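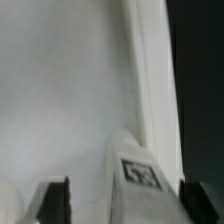 How to Clean a White Tray Without Losing Your Mind or the White Things In It

I own one good tray. It is white, it has a raised rim, and for years it was where small objects went to retire. If you have a tray like this (or a shallow bin, or a drawer insert, the method doesn't care) you already know the trouble. White things on a pale surface vanish. You look straight at the cap you need, decide it isn't there, and go buy another one. I once owned three identical white caps this way and could find none of them.

What follows is how I clear mine out. It takes an evening if you're thorough and 10 minutes if you've kept up with it, which I haven't.

What you need

A dark towel, the darker the better
Two bowls
A soft cloth and a dab of dish soap
Cotton swabs or an old toothbrush
Somewhere to sit

Step 1. Put the dark towel down first

Spread it next to the tray, right up against the rim. Everything you take out goes on the towel, where you can see it. My friend Estela Retamal uses a black baking sheet for this and is smug about it, with some cause, as things don't snag on it. They do roll off it, though. I've stayed with the towel.

Step 2. Use the lamp, not the ceiling light

An overhead light makes everything pale look like everything else pale. Set a desk lamp low and to one side so that anything standing up off the surface throws a shadow. Then look for the shadows. A rounded white piece is hard to spot head on, but it can't hide from a lamp at ankle height. Well, tray height.

Step 3. Take out the big pieces by hand

One at a time, please. I know it's faster to tip the whole tray over. I did that in November and found a screw in my slipper the following morning, using my heel.

If a piece is long and rounded, pick it up by the middle. Pinch it near the domed end and it will shoot across the table like a wet watermelon seed. If it does, let it go, finish what you're doing, and look for it later with the lamp on the floor.

Step 4. Sort into two bowls

Bowl one is for things you can name. Bowl two is for things you can't.

Be strict. "Part of something" is not a name. "Might be from the blender" is not a name either, unless you're willing to walk to the blender and check. Jacobus Visser, who taught me the two-bowl system, gives himself 90 seconds per object and then it goes in bowl two, no appeals.

Step 5. Clean the flat part

Damp cloth, one drop of soap, long strokes from one side to the other. Circles just move the gray around. Wipe again with plain water, then dry it. On a pale surface you won't see soap film until it has dried and collected every crumb in the house, so don't skip the second wipe.

Step 6. Clean the rim

If your rim has a groove in it, I'm sorry. Grooves are where crumbs go to raise families. Run a barely damp cotton swab along the bottom of it, turn the swab, and go again. For anything stuck, use the toothbrush dry and short strokes. Don't dig with a knife -- you'll scratch it, and then you'll have a groove in your groove.

Check the corners last, with your fingertip. Fingers find things eyes have given up on.

Step 7. Put back less than you took out

Bowl one gets divided: things that live in the tray, and things that have a home elsewhere and have been avoiding it. Walk the second group home now. Not after dinner.

Bowl two goes in a jar with a lid and a strip of tape on it. Write the date on the tape. Mine says 6 Dec 2019 and I add to it with a heavy heart. Anything you haven't needed in a year can go.

A few extra notes

Before returning white pieces to a white tray, put a sheet of dark felt or construction paper in the bottom. Cut it a hair smaller than the flat part so it doesn't ride up the rim.

Don't let anyone "just set this here" while the tray is drying.

Lost caps are usually under the towel.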